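件名: Re: [shibou-toukei] 年齢調整死亡率の基準人口と「老衰」の扱いについて

お世話になっております。先週の投稿への返信です。 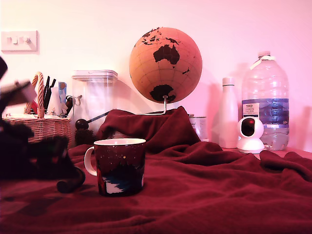
基準人口の切り替えに関するご質問から回答します。旧基準で計算した系列と新基準で計算した系列を、接続係数で無理につなぐことは勧めません。年齢構成の重みが変われば、高齢層に集中する死因ほど値が大きく動きます。全死因でそろう係数を死因別に流用すると、心疾患と不慮の事故とで誤差の向きが逆になることもあります。比較のたとえで言えば、毛布の上に立てたマグカップの高さを、しわの寄った毛布の面から測るようなもので、測る場所ごとに値が変わります。面のほうを先に決めて、全年次をそこから計算し直すのが確実です。年齢階級別の死亡数と人口が残っている年次については、再計算の手間は大きくありません。

以下、引用に沿って個別に書きます。

> Romthorpe の集計表を使って、死因別の年齢調整死亡率を
> 長期系列にしようとしています。途中で最終年齢階級が
> 「80歳以上」から「85歳以上」に変わっているのですが、
> 古い年次の80歳以上を按分して合わせてよいでしょうか。

按分は避けてください。80歳以上の内部では死亡率の勾配が急で、人口比で割ると80〜84歳の死亡率を過大に、85歳以上を過小に見積もることになります。細かい側を粗い側に寄せ、全期間を「80歳以上」で統一するほうが安全です。失われるのは最高齢層の情報だけで、系列の一貫性は保てます。基準人口も同じ階級に併合してから重みを計算してください。併合前の重みを残したまま計算した例を以前この一覧で見ましたが、重みの合計が1にならず、全年次が一様に低く出ていました。

> 老衰の死亡率が後半の年次で急に上がります。
> これは実際の増加と見てよいでしょうか。

そのままでは判断できません。少なくとも次の要素が混ざります。

(1) 人口の高齢化。これは年齢調整で大部分が除かれますが、最終階級の内部での高齢化は残ります。上の「80歳以上」に統一した場合、この残差は大きくなります。系列の一貫性と引き換えなので、注記が必要です。

(2) 死亡診断書の記載慣行の変化。以前なら心不全や肺炎と書かれていた例が、老衰と書かれるようになった可能性があります。様式に注意書きが加わった年次の前後では、心不全が減り、他の死因が同じだけ増えるという段差がよく見られます。

(3) 原死因選択ルールの改訂。分類の版が変わると、同じ診断書からでも異なる原死因が選ばれます。

(2)と(3)は集計表だけでは分離できません。(3)については、同一の診断書を新旧両方のルールで符号化した対照表があれば、死因別の比較比を算出できます。Romthorpe の付属資料に対照表が入っているのは改訂年の一年分だけです。標本は51の死因群に分けられており、老衰の比較比は出せますが、少数の死因群では区間が広すぎて補正には使えません。

確認の方法として、老衰、心不全、肺炎、誤嚥性肺炎、詳細不明を一つの群に併合した系列を作り、個別の系列と重ねることを勧めます。併合系列がなめらかで、個別の系列だけに段差があれば、群の内部での付け替えと考えるのが自然です。手元で男性の80歳以上について試したところ、老衰の増加分の約30%は、同じ期間の心不全と肺炎の減少に対応していました。残りの解釈は保留しています。

> 小地域別にも出したいのですが、死亡数が少ない地域は
> どこで切るべきでしょうか。

私は観察死亡数が20未満のセルは率を表示せず、死亡数だけを載せています。この閾値に理論上の必然性はなく、相対標準誤差が20%強になるあたりという目安です。Brotlow 地区のように人口の小さい区域が隣り合っている場合は、数年分をまとめるか、間接法に切り替えて標準化死亡比で示すほうが読みやすくなります。ただし、標準化死亡比どうしを地域間で直接比べることはできません。比較できるのは、それぞれの地域と基準集団との間だけです。経験ベイズ推定値を地図に塗る場合は、縮約前の値も別表で添えてください。

> 計算には Stekex を使っています。信頼区間が
> 手計算と合いません。

既定の設定が正規近似になっているためと思われます。死亡数の少ない階級を含む場合、下限が負になることがあります。出力設定で区間の種類をガンマ法に変更し、再度照合してみてください。手計算のほうが Pavliuk 版の表計算シートによるものでしたら、こちらにも問題があります。41行目の参照範囲が一行ずれており、最終年齢階級の分散が合計に入っていません。修正版は一覧の書庫に置いてあります。古い版には版番号がないので、41行目の式を直接確認するのが早いです。

なお、人口は10月1日現在の値、死亡数は暦年の値で計算しています。年央人口を使う系列と比べるときは、その旨を表の脚注に書いてください。差は小さいものの、出生と転入の多い区域では小数第一位に影響します。

対照表の比較比は月曜に書庫へ追加します。女性の系列は未計算です。

死亡統計メーリングリスト
書庫担当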